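# 퀼트 탑에 보더만 달면 가장자리가 물결처럼 우는데 왜 그럴까요?

**솜이불초보**

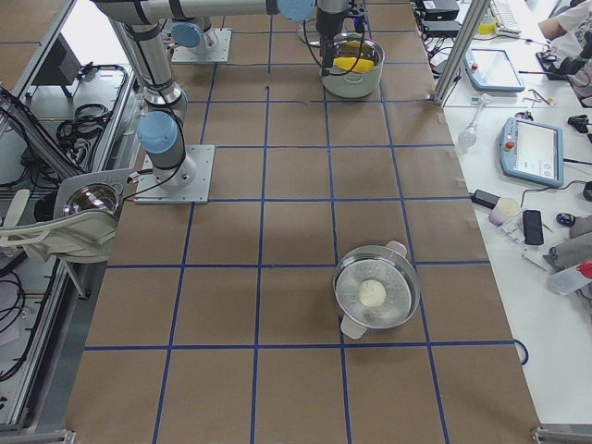

블록을 이을 때까지는 멀쩡하던 퀼트 탑이 보더를 다는 순간부터 가장자리가 너울너울해져요. 원인이 뭐고, 다 뜯지 않고 고칠 방법이 있을까요?

조금 더 자세히 적어 볼게요. 무릎담요보다는 좀 크고 침대 이불보다는 작은, 소파에서 덮는 크기예요. 완성 6인치짜리 정사각 블록 96장을 가로 8장, 세로 12장으로 이었어요. 도안은 Fledthorpe라는 건데 그냥 무늬천이랑 민무늬천을 번갈아 놓는 제일 쉬운 거예요. 여기까지는 정말 뿌듯했거든요. 바닥에 펼쳐 놓고 한참 쳐다봤어요 ㅎㅎ

그다음에 폭 4인치로 재단한 보더를 둘렀는데, 저는 보더 길이를 따로 안 재고 긴 띠를 그대로 대고 쭉 박은 다음 끝에서 남는 걸 잘랐어요. 유튜브에서 누가 그렇게 하는 걸 본 것 같아서요. 네 변 다 그렇게 했고, 펼쳐 보니 가운데는 평평한데 가장자리가 상추 같아요. 긴 변 쪽이 유난히 심하고요. 스팀을 듬뿍 줘서 다려 봤는데 오히려 더 늘어난 느낌이에요.

재봉틀은 Havlow 중고고, 노루발은 원래 끼워져 있던 기본 노루발 그대로 썼어요. 솜은 아직 안 댔습니다. 솜 대고 누비면 좀 가라앉는다는 말도 있고 더 심해진다는 말도 있어서 손을 못 대고 있어요. 11월에 있는 집안 행사 때 선물하려던 거라 시간은 넉넉한데 마음이 급하네요. 혹시 보더만 떼면 되는 건지, 블록 쪽도 의심해야 하는 건지도 알려 주시면 감사하겠습니다!

---

**실밥투성이**

보더가 퀼트 탑보다 길어서 그래요. 긴 띠를 대고 그냥 박으면 노루발이 위쪽 천을 조금씩 밀고 톱니는 아래쪽 천을 당기니까, 위에 놓인 띠랑 아래 탑이 같은 속도로 안 들어가거든요. 거기에 손으로 살살 당기는 것까지 보태지면 한 변 끝에 갔을 때 꽤 차이가 납니다. 고치려면 보더를 떼고, 탑을 재고, 잰 길이대로 보더를 잘라서 다시 다는 수밖에 없어요. 다행히 블록은 안 건드려도 될 가능성이 높아요.

저도 첫 이불을 딱 이렇게 망쳐 봐서 남의 일 같지가 않네요 ㅠㅠ 제가 지금 하는 순서를 그대로 적어 드릴게요.

**1. 보더 떼기**

실뜯개로 한쪽 면의 땀을 서너 땀마다 하나씩 끊고, 뒤집어서 반대쪽 실을 쭉 잡아당기면 금방 풀려요. 천을 양쪽으로 잡고 벌려서 뜯는 건 하지 마세요. 그러면 탑 가장자리가 늘어나서 이번엔 탑이 울어요. 저는 드라마 한 편 틀어 놓고 합니다. 실 부스러기는 박스테이프 뒤집어서 콕콕 찍으면 잘 떨어져요.

떼고 나면 탑을 평평한 데 펼쳐 놓고 하룻밤 그냥 두세요. 스팀으로 늘어난 게 그사이 조금은 돌아와요. 물을 분무기로 살짝 뿌리고 손바닥으로 토닥토닥 모아 준 다음 말려도 좋고요.

**2. 탑 재기**

세로 길이를 재는데, 가장자리 말고 안쪽을 재야 해요. 왼쪽에서 블록 두 줄쯤 들어온 자리, 한가운데, 오른쪽에서 두 줄쯤 들어온 자리, 이렇게 세 번 재서 평균을 냅니다. 가장자리는 이미 늘어나 있을 수 있어서 그 숫자를 믿으면 같은 일이 또 생겨요.

완성 6인치 블록 12장이면 세로가 72인치, 위아래 시접까지 하면 72와 1/2인치가 나와야 하는데, 실제로는 이보다 작게 나오는 분이 훨씬 많아요. 작게 나와도 괜찮아요! 도안에 적힌 숫자에 맞추려고 하지 마시고 본인 탑에서 나온 숫자를 쓰세요. 저는 도안에 적힌 길이로 미리 잘라 놨다가 두 번이나 다시 잘랐어요.

**3. 보더 자르기**

긴 변 보더 두 장을 평균 길이로 똑같이 자릅니다. 두 장을 겹쳐 놓고 같이 자르면 서로 길이가 다를 일이 없어요. 떼어 낸 보더를 그대로 쓰셔도 되는데, 다림질로 한번 눌러서 원래대로 잡아 준 다음에 재세요. 남는 건 잘라 내면 되고요.

그리고 혹시 보더를 천의 폭 방향(식서랑 직각 방향)으로 자르셨나요? 그 방향은 손으로 당겨 보면 은근히 늘어나요. 천이 넉넉하면 식서 방향으로 긴 보더를 잘라 보세요. 훨씬 얌전합니다. 근데 식서 방향으로 길게 뽑으려면 천을 많이 사야 해서 저도 매번 그러지는 못해요. 폭 방향으로 잘라서 이어 써도 길이만 맞추면 충분히 평평하게 나와요.

**4. 핀 꽂기**

보더를 반으로 접어 가운데 표시, 또 반으로 접어 4분의 1 지점 표시. 탑도 똑같이 표시. 양 끝부터 맞춰 꽂고, 가운데, 4분의 1 지점, 그다음에 사이사이를 메워요. 탑이 보더보다 살짝 길어서 남는 데가 생기면 핀을 더 촘촘히 꽂아서 여유분을 골고루 나눠 주세요. 그 정도는 박으면서 먹어 들어갑니다.

**5. 박기**

긴 쪽, 그러니까 남는 쪽을 아래로 두고 박으세요. 톱니가 아래 천을 살짝 오그려 주거든요. 손은 천을 안내만 하고 뒤에서 당기지 않기! 이불 무게가 책상 밖으로 늘어지면 그 무게가 천을 당기니까 의자 하나 옆에 붙여서 올려놓고 하세요.

두 긴 변을 달고, 시접을 보더 쪽으로 눌러서 다린 다음에, 이번엔 가로를 잽니다. 방금 단 보더까지 포함해서요. 그리고 위아래 보더를 같은 방법으로 달면 끝이에요. 네 변을 한꺼번에 재서 미리 다 잘라 두면 꼭 어딘가 안 맞더라고요.

다림질은 문지르지 말고 들었다 놨다로 하세요. 스팀은 보더 다 달고 나서 아주 조금만요. 저는 스팀을 아예 끄고 할 때도 많아요.

솜 대면 가라앉느냐고 하셨는데, 아주 조금 우는 정도면 누비면서 잡히기도 해요. 근데 상추 소리가 나올 정도면 못 숨깁니다. 누비다 보면 남는 천이 한쪽으로 몰려서 결국 주름으로 박혀요. 솜까지 대고 뜯는 건 몇 배로 힘드니까 지금 뜯으시는 게 나아요. 기운 내세요, 저녁 한두 번이면 돼요.

---

**밤에만박음**

저는 그냥 워킹풋 달고 나서 다 해결됐어요. 노루발 바꾸세요. 기본 노루발로 긴 직선 박으면 무조건 밀려요. 실은 Herkia 300미터짜리 쓰는데 실은 상관없는 듯요.

---

**초크가루**

윗분들 말씀에 조금만 보탤게요. 워킹풋이 도움이 되는 건 맞는데, 길이를 안 재고 달면 워킹풋을 껴도 울어요. 제가 해 봤습니다 ㅋㅋ 반대로 재서 자르고 핀만 잘 꽂으면 기본 노루발로도 평평하게 나오고요. 그러니까 노루발부터 지르지 마시고 일단 있는 걸로 다시 달아 보세요. 나중에 누빌 때는 워킹풋이 있는 게 확실히 편하니까 그때 사도 안 늦어요. 사실 땐 Havlow 본체 바닥이나 설명서에 있는 모델명 보고 생크 높이를 꼭 맞춰서 사세요. 저는 모양만 보고 샀다가 안 맞아서 서랍에 하나 굴러다녀요.

질문 중에 블록 쪽도 의심해야 하냐는 게 있어서 그 얘기를 좀 할게요. 보더를 떼고 나서 탑만 펼쳐 봤을 때 평평하면 블록은 무죄예요. 펼쳤는데도 가운데가 볼록하거나 가장자리가 들리면 그때는 시접을 보셔야 해요.

시접이 1/4인치에서 아주 조금만 벗어나도 줄이 길어지면 티가 확 나요. 한쪽 시접이 1/16인치씩만 두꺼워도 이음선 하나에서 1/8인치가 없어지잖아요. 세로로 12장이면 이음선이 11개니까 한 줄에서 1과 3/8인치가 사라지는 거예요. 모든 줄이 똑같이 줄어들면 이불이 좀 작아지고 말 텐데, 보통은 어떤 날은 두껍게 박고 어떤 날은 얇게 박으니까 줄마다 길이가 달라지고, 그걸 억지로 맞춰 이으면서 울기 시작해요.

확인하는 방법은 간단해요. 자투리 천을 폭 1과 1/2인치로 세 장 잘라서 나란히 이어 박고, 시접을 눌러 다린 다음 가운데 띠의 폭을 재 보세요. 딱 1인치면 시접이 맞는 거예요. 1인치보다 좁으면 시접이 두꺼운 거고, 넓으면 얇은 거고요. 좁게 나오면 바늘 위치를 오른쪽으로 한 칸 옮겨 보거나, 침판에 마스킹테이프를 붙여서 기준선을 새로 잡으면 됩니다. 저는 포스트잇 뭉치를 얇게 떼서 붙여 놓고 써요. 천 옆면이 거기에 톡 닿으니까 눈으로 안 봐도 돼서 편하더라고요. 닳으면 몇 장 떼어 내고요.

아, 그리고 자요. 재단할 때 쓰는 자랑 잴 때 쓰는 자를 섞어 쓰지 마세요. 저는 Ellis 자로 자르고 집에 굴러다니던 줄자로 쟀는데 줄자가 늘어나 있었어요. 그걸 모르고 탑이 작다고 혼자 울상이었던 적이 있습니다. 줄자를 펴서 재단 자 옆에 나란히 대 보면 바로 알 수 있으니까 시작하기 전에 한 번만 대 보세요.

시접 꺾는 방향도 혹시 몰라서요. 홀수 줄은 왼쪽, 짝수 줄은 오른쪽으로 꺾어 두면 줄끼리 이을 때 시접이 서로 맞물려서 모서리가 잘 맞아요. 이미 다 이으셨으니 이번 건 그냥 두시고 다음 이불 때 해 보세요. 모서리 몇 군데 안 맞는 건 빨고 나면 저도 못 찾아요.

하나 더, 보더 떼기 전에 탑 둘레를 시접 안쪽으로 빙 둘러서 굵은 땀으로 한 줄 박아 두는 분도 계세요(저는 보통 떼고 나서 합니다). 가장자리에서 1/8인치쯤 안쪽이요. 블록 이음선 끝이 풀리는 것도 막아 주고, 만지작거리는 동안 가장자리가 늘어나는 것도 막아 줘요. 단, 이것도 당기면서 박으면 소용없으니 살살.

---

**솜이불초보**

우와 이렇게 길게 써 주실 줄 몰랐어요, 감사합니다!! 어제 보더 네 장 다 뗐고요, 탑만 펼쳐 보니까 평평해요. 블록은 무죄였습니다 ㅠㅠ 세로를 세 군데 재 보니 숫자가 거의 같은데 도안보다는 살짝 작게 나왔어요. 떼어 낸 긴 보더는 다려서 대 보니까 탑보다 한참 길더라고요. 이걸 어떻게 다 밀어 넣고 박았는지 모르겠어요.

띠 세 장 시험도 해 봤는데 가운데가 1인치보다 조금 좁아요. 바늘을 오른쪽으로 한 칸 옮겼더니 딱 맞아서 침판에 테이프로 표시해 뒀어요. 근데 보더는 바꾼 시접으로 달아도 되나요? 블록이랑 시접 두께가 달라지는 게 좀 찜찜해서요.

---

**초크가루**

바꾼 시접으로 다셔도 돼요. 보더는 탑 바깥에 한 번 붙는 거라 블록끼리의 시접이랑 달라도 아무 상관이 없어요. 네 변만 같은 시접으로 다세요. 모서리에서 만나는 블록 무늬가 있으면 얘기가 좀 다른데, 민짜 보더니까 신경 안 쓰셔도 됩니다. 다 다시면 모서리 네 군데가 직각인지 큰 자로 한 번씩 대 보고 솜 대세요!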